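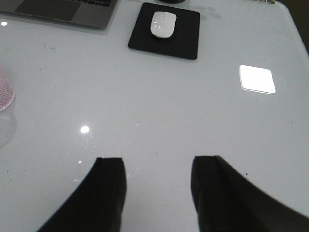

A reader in the comments under my mouse pad review asked whether a glossy white desk is a mistake for anyone who works on a laptop all day, and whether the surface still looks decent after the first few months. The question deserved more than a two-line reply, so I have written up the desk on its own.

The desk is the Arrieta in gloss white, sold by Voromau. I paid 173 dollars for it in December, delivered to my apartment in Ledville. It replaced a small oak-colored desk that had gone soft at one corner. I bought it with my own money and have no arrangement with the seller.

Assembly

The box came in one piece and was heavy enough that I opened it in the hallway and carried the parts in separately. Putting it together took about 20 minutes. The legs bolt to the underside with the hex key provided. One bolt went in crooked and had to be backed out and started again. The instructions are drawings only, and the drawing for the cable clip shows it on the wrong side. I put mine on the left and it works fine there.

The adjustable feet turn by hand. My floor slopes toward the window and I had to extend two of them nearly all the way. The desk has not rocked since.

The surface

The top is smooth, without any grain or texture. A laptop slides on it easily, sometimes too easily. If I type with my wrists pressed down, the computer creeps away from me over the course of an hour. Small rubber feet from the hardware store fixed most of that.

It does reflect. With the ceiling light on, anything standing on the desk shows faintly in the surface next to it. I noticed this for a week or so and then stopped noticing. A glossy top under a window is a different matter. I first had the desk facing the glass, and on bright mornings the glare was tiring. Turned side-on to the window, it is comfortable.

Dust shows less than I expected. Fingerprints show mostly at an angle. Coffee rings wipe off with a damp cloth, even dried ones. Ballpoint ink took dish soap and a bit of rubbing. I have not tried any stronger cleaner and the care sheet says not to.

Scratches are the weak point. There are three so far, all fine, all near the front edge where I drag things toward me. They can be seen only when the light is low and from the side. A metal ruler made one of them. I don't know about the other two.

Using a mouse on it

My white wireless mouse did not track well directly on the top. The pointer jumped, and when I moved slowly it sometimes did not move at all. Other mice may do better. A square black pad solved it, and I would plan on buying a pad along with this desk. The pad also gives the eye something to land on, as a white mouse on a white top is easy to lose when you reach for it without looking.

A laptop at the left and a pad to the right of it fit with room left over for a notebook. If you use a separate keyboard and a monitor as well, measure first. Voromau sells a deeper version called the Trudevville, which I have seen in the showroom but not used. It has the same finish and a drawer.

Sturdiness

The top does not sag in the middle. It flexes slightly if I lean on the back edge with both hands. Typing does not shake it. A clamp lamp held well, though the clamp left a faint mark on the underside, where it doesn't matter to me.

There was a smell from the packaging for the first few days. Opening the window took care of it.

What I would change

The front edge is square and a little sharp on the forearms. A rounded edge would be better for long days. I would also like a second cable clip, since one is not enough for a charger and a lamp.

For the reader who asked: the gloss has held up well enough that I would buy it again at this price. If your desk has to face a window, get the matte finish. It costs the same, and the last time I checked it was in stock in white and gray.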